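Thu 26 June

I have now been learning to cook from my late aunt's recipe cards for 45 days and would like to report my findings. A thread.

My aunt wrote recipes the way spies write letters. There is a card that says, in full: "Onions. The usual. Then the other pot." I have read it over 1000 times. I do not own the other pot.

The cards came to me in a biscuit tin from the Urnik bakery, which closed when I was in grade school. My cousin got the car. I want it on record that I was gracious about this.

Card one was soup. Measurements given: "enough," "enough again," and "a Tan cup." Tan was the café on her corner. They had two sizes of cup, and one of them was for espresso.

I called my mother to ask which size. She said, "Whichever one she stole."

So I made it with the big one. The soup was fine. It tasted like a soup you'd be given in a waiting room by someone who felt sorry for you.

Unathi Sibiya (neighbor, terrifyingly good cook) tried a spoonful and asked whether I had salted it. I said the card doesn't mention salt. She looked at me the way you look at a dog wearing a cone.

Apparently the salt is assumed. So is the oil, and so is turning on the stove. You're supposed to arrive at these cards already knowing how to cook, and then they tell you which night she did it.

Which she does, by the way. Half the cards have notes on the back about who came to dinner. "D. brought his own bread. Rude." "Rained. Nobody left till late." "Made this for the Talterari people, they did not deserve it."

I don't know who the Talterari people are. My mother does and has changed the subject 3 times. 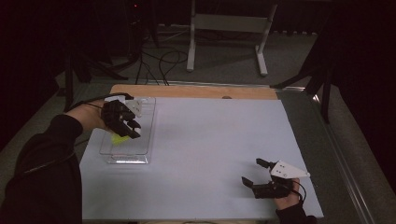

Anyway, the dumplings. The dumpling card is the famous one. There's a drawing on it of how to fold them, and the drawing looks like an envelope falling down some stairs.

I folded a whole batch while holding the card up to the window in case there was something on it in pencil. There was. It said "no."

I've decided this was directed at someone else.

They came apart in the water, every one of them. What I ended up with was technically a stew, and I ate it with a fork, standing up, like a person with a lot going on.

Second batch, I watched a video where a man in a very clean apron says "just feel when it's ready." I have been feeling things in this kitchen for weeks, sir. None of them were ready.

Third batch, Unathi came over and folded one in front of me. It took her less time than it takes me to find the card. She said, "Wet the edge." I went and checked. The card does say "edge." I had thought it was somebody's name.

In my defense, there's an "Edie" on the back of the potato one.

Some translations I've worked out so far, for anyone else who has inherited a tin:

"A while" – until the end of the radio show she liked.
"Quick oven" – hot.
"Slow oven" – also hot, but you're worried about it.
"Until right" – I'll get back to you.

I posted the pudding card in the Sotside neighborhood group to see if anybody could read the third line. I got a long argument about parking and a single reply from a Dorian Guérin, who said it was "lemon," and that he'd eaten that pudding at her table every October.

I wrote back: are you the D. who brought his own bread?

He typed for a very long time. Then he sent: "It was good bread."

We've been messaging since. He remembers the other pot. It was orange, it had a lid that didn't belong to it, and he thinks she gave it to the woman downstairs after a fight they both enjoyed.

He also says she never followed the cards herself. She wrote them down because my uncle kept asking what was for dinner and she wanted something to point at.

That explains the one that just says "Fish, obviously."

He's coming over on the weekend to show me the onions. I've asked him to leave the bread at home. He has not replied to that part.

Unathi is coming too, she says to supervise the salt.

If anyone's grandmother lived downstairs and came away with an orange pot and the wrong lid, my messages are open. I can offer dumplings. Some of them are closed now.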